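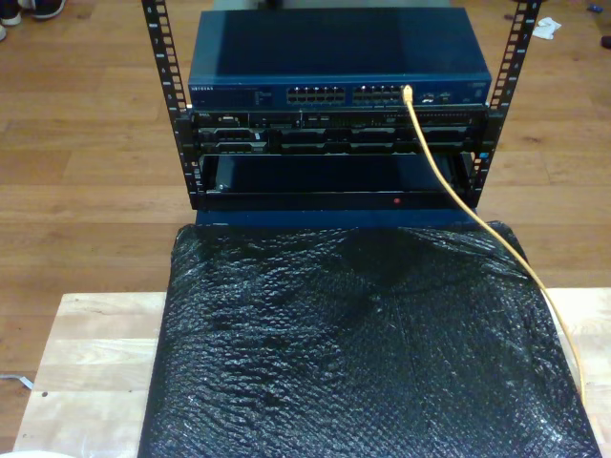
Jonalyn Tagle thinks the label glue is failing on account of the humidity and says we should stop blaming the paper. She may be right. I pulled the dehumidifier log for June and the storage room sat at 69 percent for most of the month, well over what the glue supplier recommends.

Morning: soaked 20 of the old jar labels in warm water with a drop of dish soap. The Kidley stock let go cleanly. The Pan stock tore at the corners and left a gray film that needed scraping. Switched to a plastic scraper halfway through, the metal one scratches.

Mixed a new batch of wheat paste, thinner than last time. Left it 30 minutes before brushing. Still lumpy. Strain it next time, and use the small saucepan so the bottom doesn't catch.

Ruoxi Fang wants to try gum arabic instead. We have half a tin on the shelf over the sink. No objection from me, but the test strips have to go on the same glass or we can't compare them. Keep the Stavby jars for this and leave the green ones alone.

Inventory of blank labels: 1,569 sheets, including the box with the bent corner. Enough for the fall run.

3:40 p.m. First paste strips lifting at the left side. Pressed them back down under the flat weights and will check in the morning.

To do: order brushes, wash the blotters, ask Haiyan Deng where the spare hygrometer went.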